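**Seed room notes, February**

Quick one this month, planting is breathing down our necks and half the orders still aren't in. Read the part on germ tests even if you skip the rest.

**Sorghum seed: what's on the list and what isn't**

The grain sorghum list from Hirallow is out. Shorter than last year. Three of the medium-early reds are gone, including the one a lot of you on the sandy ground north of Cloltley have planted for as long as I've been writing this thing. No warning from the company, just wasn't on the sheet. We called. They said seed production field got hailed out and they decided not to carry the parent lines another season. So that's that. If you have bags left from last spring, see below before you plant them.

Replacements, in order of how much I trust them:

- Hirallow's new medium-early. Same maturity on paper. Stands a bit taller, head is more open. Two seasons in our strips, no lodging to speak of, but we haven't had a real fall wind either year.
- Flistaleo 27. Bronze, medium. Needs a few more days than the old one. Good on heavier ground, I'd go easy on it in sand.
- Flistaleo's food-grade white. Only if you have a buyer. Don't plant white sorghum and then go looking for a buyer. We had those phone calls last October and they weren't fun for either end.

Everything we're stocking comes treated with safener. If you want it untreated for organic ground, that's a special order and the cutoff is the end of this month. Not the first week of March. End of this month.

**Aphid tolerance**

Gets asked every year so here goes. "Tolerant" on the tag doesn't mean you can park the sprayer. It means the plant takes longer to go downhill and you get some more days to scout and decide. We still found honeydew on the tolerant lines in August, lower leaves mostly, and two fields did need a pass. The susceptible check strip next to them was a mess by then. So it's worth having. Just keep walking the fields, look at the undersides, start at the edges near johnsongrass.

On that subject, clean up the johnsongrass. Ditches too.

**Strip plot numbers**

The Omoregie plot finally got weighed and dried down. 27 entries, dryland, planted the second half of May into wheat stubble. Weigh wagon had a bad cell on the first day so entries one thru six were re-weighed at the elevator. I'm comfortable with the numbers but if you want to argue about entry four, I understand.

Top of the plot was 90 bushels. Bottom I'm not printing, it was a pollination problem from the heat and not a fair look at the hybrid. Most of the rest landed close enough together that I wouldn't pick one over another on yield alone. Look at standability and head exsertion, look at how it dried. The late entries were still wet when everything else was ready to cut, and that's elevator discount money.

Full sheet is at the counter. It's also pinned up by the scale. Take one, they're free, please don't take the pinned one.
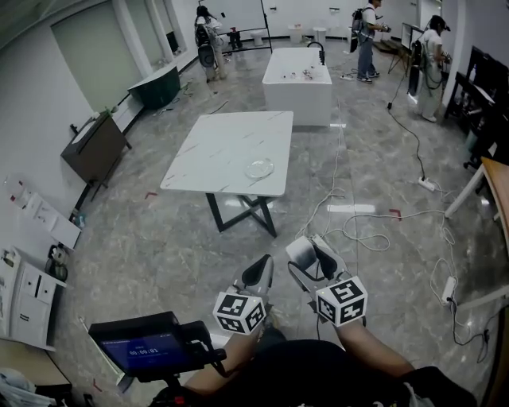 Population is the other thing. We ran the same hybrid at three seeding rates on the east side of that plot and the lowest rate kept right up with the highest. Tillering made up the difference. I know it's hard to look at a thin stand in June and feel good about it. But on dryland, in a year like the last one, the thick strips ran out of water at boot and it showed in head size. Drop your rate a little. It's your cheapest experiment of the year and it saves you a bag here and there.

Irrigated is a differnt story, go with the company rate.

**Carryover seed**

If you kept bags from last spring, get them tested. Warm germ and a cold germ both. Warm test by itself will flatter old seed every time. Sorghum that sat in a metal shed thru July and August can still look perfect in your hand.

How to send it in:

- Pull from several bags of the same lot, mix it, fill one quart zip bag
- Write the lot number on the bag AND on a slip inside
- Separate sample for each lot, even if it's the same hybrid
- Drop at the counter before noon, the box goes out at 1

Results take a week and a half or so once the lab gets busy, and it gets busy soon. Treated seed needs a label saying so. The lab sent two of ours back last year over that.

Anything that comes back weak on the cold test, hold it for late planting in warm ground or use it for cover. Don't bump the rate and hope.

**Bags on hand**

As of this morning there's 1343 bags in the warehouse, all crops, and 858 of those are already spoken for. So if you're in the "I'll get to it" camp, look at that gap and get to it. Hirallow has one more truck scheduled. Flistaleo says two but they said two last year also.

Small seed size is tight. If your planter plates are set up for small, tell us now so we can set it aside, otherwise you get medium and you'll be swapping plates in the field like everyone else.

Prepay discount runs to the end of the month, same date as the untreated cutoff so it's easy to remember. Seed picked up and returned unopened gets full credit until the end of June. Opened bags, no. Mouse-chewed bags count as opened, sorry.

**Odds and ends**

Forage sorghum and sudan: plenty of it, including the brown midrib. Order after the grain stuff if you're pressed for time.

Millet is late. No date yet.

Bulk box deposit went up. Bring back the empties you have sitting behind the shop, we need them and you'll get your old deposit in full.

Counter opens at 7 starting in March, closed over the noon hour when we're short handed. Ring the bell at the warehouse door if nobody's up front.

Soil temps for the Cloltley station go on the board by the door every morning once April starts. 60 degrees at two inches and a decent forecast behind it, then go.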